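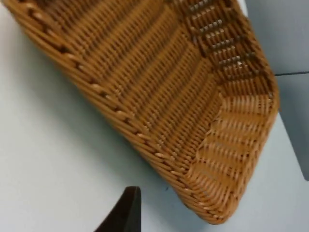
Home > Guides > Storage > Care and Set-up

Section 7: Cleaning and storing woven baskets

Read this section before first use of any Amomano basket in synthetic rattan.

1. Empty the basket and turn it over. Tap the base to loosen dust and crumbs.
2. Brush along the weave with a soft, dry brush. Do not brush across the strands.
3. Mix a little mild dish soap into a bowl of lukewarm water. Wipe the inside first, then the rim.
4. Wipe again with clean water and stand the basket on its side until dry.

Note: Baskets with a cotton liner — sold separately — must have the liner removed before step 3.

CAUTION: Keep away from radiators, stoves and hair dryers. Strands may soften and lose their shape.

5. For storage, stack no more than two baskets of the same size. Place a sheet of paper between them.

If a strand comes loose, tuck the end back under the next one. Do not cut it. Repair clips can be ordered as part 263.

Updated 21 May 2025
Shares 7 | Comments 0
Previous | Next | Contents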